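Neighborhood Help > Housing and Development > Condos and pre-construction

Condo project near the future transit stop keeps getting pushed back. Can I get out?

Posted by stivard_renter, November 9, 2025

I signed for a one-bedroom in a new building on Ludberg Avenue, two blocks from where the transit stop is supposed to open. The developer is Vominard. When I signed, the sales office told me I would have keys by the end of the year. I have now had two letters moving the date. The second one gives a new date well into next year and says it is due to "site servicing and coordination with the transit works."

I have paid three deposits so far and the fourth is due in December. The unit is small, just over 500 square feet, and I was planning to live in it and work from home. I have already bought some of what I need for it, including a desk that has been put together in my current place since spring and is taking up most of the room.

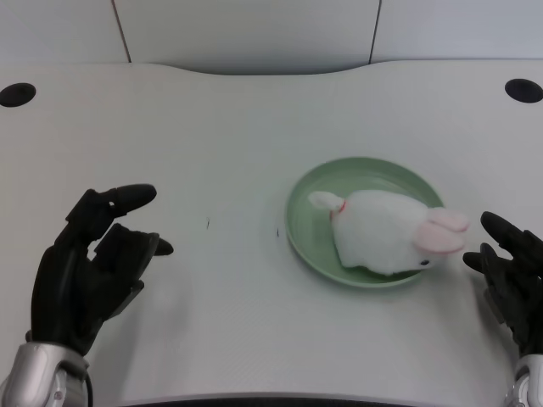

The desk top, with the two holes at the back corners.

My lease is up soon and my landlord wants an answer on whether I am renewing. If I renew for a year and the condo is ready early, I pay for both. If I don't renew and it slips again, I have nowhere to go.

What I want to know:

Can the developer keep moving the date as many times as it likes?

Do I have to pay the fourth deposit if the building is late?

If I cancel, do I get everything back, or do they keep part of it?

I have looked at the contract but it is very long and the dates are spread over several pages. There is a table near the front with different kinds of dates in it and I don't understand which one counts. The sales office is closed now and the phone number goes to a general voicemail. I did get one email back that said "all buyers will be notified in due course."

I would also like to hear from anyone else who bought in the same building or in the Lund Street one by the same company.

Replies

gradelevel

I have bought two units before construction, one went fine and one was late by more than a year, so I have been through this. I am not a lawyer. The rules are different depending on where you live, and your contract may have terms mine did not.

Start with the table of dates. In most contracts of this type there is an expected date, which the developer can move if it gives you written notice far enough ahead. Then there is a final date, sometimes called an outside date. That is the one you need to find. After it passes, the buyer normally gets a window in which to cancel, and the window can be short. Mine was 30 days and I have seen shorter. If you don't act inside it, you may be treated as having agreed to carry on.

So get both letters out and check these things:

The date on the letter and the date you received it. If your contract asks for 60 days' notice and you got less, the extension may not be good, or you may be owed something for the delay.

Whether the letter changes the expected date or the final date. Developers are usually free to move the first one. Moving the last one usually needs your signature or one of a short list of reasons spelled out in the contract.

Whether they asked you to sign anything. If there is an amendment in the envelope, don't sign it yet. In my late building the amendment gave the developer another year and gave buyers a credit toward a storage locker. A lot of people signed it without reading past the locker part.

On the deposit, look at what triggers it. Some deposits are tied to calendar dates and some to stages of construction, such as the roof or occupancy. If yours says December and gives a day, then it is due on that day even though the building is late. Do not skip it to make a point. Missing a deposit puts you in default, and then they have a reason to cancel on you and keep what you have paid. I know a buyer in my building lost his unit that way over a payment that was a week late. 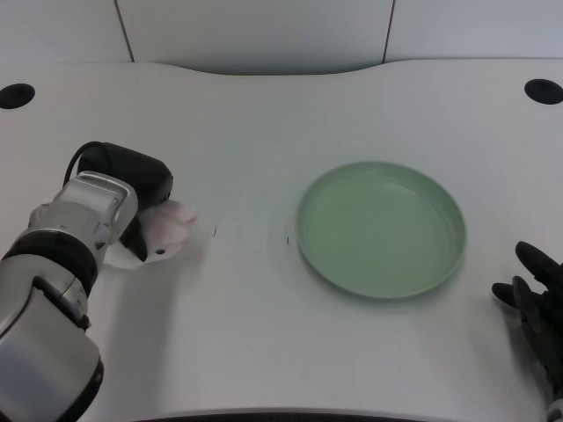
As for cancelling, if you cancel because the final date has passed, you should get the deposits back in full, and often a small amount of interest. If you cancel because you have changed your mind, expect to lose money. Those are two very different letters and the wording matters, so have someone who does real estate law write it. I paid 300 for a one-hour review and it was worth it. The lawyer found the date in the table in a few minutes and marked it with a pen.

Keep everything in writing from now on. If you get someone on the phone, send an email afterward saying what was said.

One more thing about the transit reason they gave. Some contracts have a clause that lets the developer add time for things outside its control. Strikes and floods are usually in there. Waiting on a utility hookup or a road permit often is not, but read yours, as this is where they differ the most.

On the lease, ask your landlord about going month to month. In many places you move to that automatically once the first term ends and you don't have to sign a new year at all. Check the rules for your area before you answer the landlord.

towncar_88

they always do this. my cousin waited four years. I would sell the contract to somebody else and buy a resale, at least you can walk in and see it. the transit stop won't be open by then either

lowrise_fan

I am in the Lund Street building you asked about, same developer. We moved in nine months after the first date on the contract. We got three letters in total. The last one turned out to be right to within a couple of weeks.

Two things I would add to what gradelevel wrote.

Selling the contract, as the post above suggests, is possible but read the assignment section first. Ours needed the developer's written consent and there was a fee of 900 plus their legal costs. We also were not allowed to advertise the unit publicly. With a lot of small units for sale near the line right now, you may not get back what you paid in.

Also be ready for the period between getting keys and actually owning the unit. In our building you moved in and paid a monthly occupancy fee to the developer until the building was registered. It did not go toward the price. For us it lasted five months, and it came to more than our old rent. If you are working out whether you can cover an overlap with your lease, put that fee in your numbers.

We went month to month with our old landlord and gave 60 days' notice once the occupancy letter came. We paid for both places for three weeks.

For contact, the general voicemail was no use to us either. The customer care address printed on the last page of the contract did get answered, usually within a week. Put your unit number in the subject line.

stivard_renter

Thank you. I found the table and there is a line that says outside occupancy date, and it is later than the date in the second letter, so I don't think I can cancel yet. The deposit is tied to a calendar date, so I will pay it. I have asked the landlord about month to month and am waiting to hear. Neither letter had an amendment with it. I will write to the care address tonight and ask which date they say they are changing.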